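The result came in at 4:00 on a Sunday afternoon, and I was the only one at Femeck to see it. The policy trained on 411 demonstrations had done worse than the one trained on 100.

I ran the comparison again. Same checkpoint, same table, same lights. The small set gave me 44 good trials. The big set gave me 41. I wrote both numbers on a sticky note and put it on the monitor, as if they might look different on paper.

We had promised Fondotgate the opposite. The whole grant was built on a curve that went up. More hands, more hours, more data. I had drawn that curve myself, in a cafe on the train line to Zukden, and I had drawn it with a ruler.

So I stopped running trials and started watching the demonstrations, all of them, in order. The first 100 were slow. Whoever held the grippers had been careful, and each grasp came in from the same side. After that the hands got quicker. They cut corners. By the end they were moving like people who wanted dinner.

I made tea and kept going. The bus to Hà left without me.

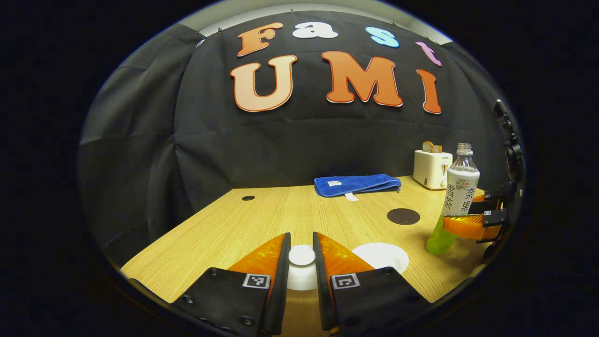
Waiting is hard to see in data. A policy learns where a hand goes, and it also learns how long the hand stays put, and I had never plotted the second thing. I stopped on one moment and left it up on the screen. The gripper on the right had the bottle by its middle, the green drink low inside it, and the other gripper pointed down the table with its fingers on either side of a small white cylinder. I looked at it until the tea was cold. Then I wrote a script to measure the pauses.

It finished after dark. In the early set the pauses were long and nearly equal. In the later ones they were all over the place — some I could hardly find.

I took down the sticky note and began an email to Fondotgate. I typed the two numbers first.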